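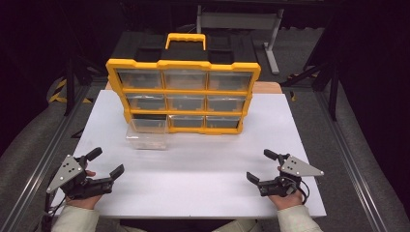 Call me when one of them can tidy a workbench without a person standing next to it, Margit Ljungberg wrote under my March post, and until then I'll keep my 450 dollars. Fair enough, Margit! I've had a go with the Pralitz hand grippers now, and I come down somewhere between you and the brochure.

If you missed the March post: the Pralitz is a pair of two-fingered grippers you hold yourself, one per hand, with a trigger for closing the fingers. You do the chore, the machine is supposed to learn the chore. I don't have a robot at home (the Trumholm arm I wanted is way out of my league), so I'm reviewing the part you can hold. And I think that's a decent test anyway. If I can't manage a job with two fingers a side and a human brain in charge, I don't see how the arm is going to.

So, the good stuff first. The handle is comfortable, more so than the Flakico set I tried last year, which left me with a sore thumb. The trigger has a nice even pull and you stop thinking about it pretty fast. Picking up boxy things is easy. I moved blocks, a sponge, a stack of plastic cups, and felt like a genius. 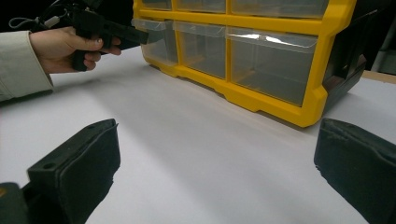
Then you try small drawers and you stop feeling like a genius. Pulling one out is okay once you've found the lip. Pushing one back in is where I started muttering. With fingers you feel the drawer catch on one side and you wiggle it without thinking. With the grippers you feel a sort of dull bump, and you have to look, back off, turn your whole wrist and come in again. It took me 10 tries to get one seated the way I wanted it, and I've been putting drawers away since I was a kid.

Siv Amundsen had a turn too and was a lot better than me, mostly because she goes slow. She steadies things with the left gripper and works with the right. I kept forgetting I had a left.

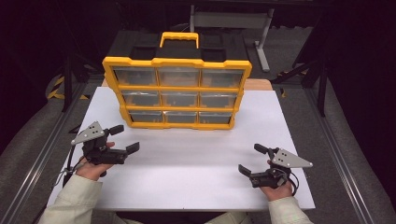 My gripes with the Pralitz are mostly about cables and jaws. The cables get in the way when you cross your arms, and the jaws feel big for fiddly work. Look at an ordinary parts organizer, nine clear drawers in a yellow frame, three rows of three, and then at those square pads on the ends of the fingers. They're a lot of finger for a little drawer! Clear plastic isn't kind to a camera either, I'd guess, when what it mostly sees is the yellow coming through. I'd love slimmer tips as an option. Sandberg sells some for its own gripper, but they don't fit this one (I tried, with tape, don't).

Can machines do the chores yet, then? Sorting cups, I'd believe it. Putting a shop drawer back where it goes, on a bench that looks different every morning, I'd want to see it done with the person out of the room. Margit gets that point.

Would I buy the grippers? For a school or a shop that already has an arm, yes, and I'd order spare pads right away. For the kitchen, keep your money for now. I'm hanging on to the loaner until they ask for it back, and next I want to try it on the silverware drawer.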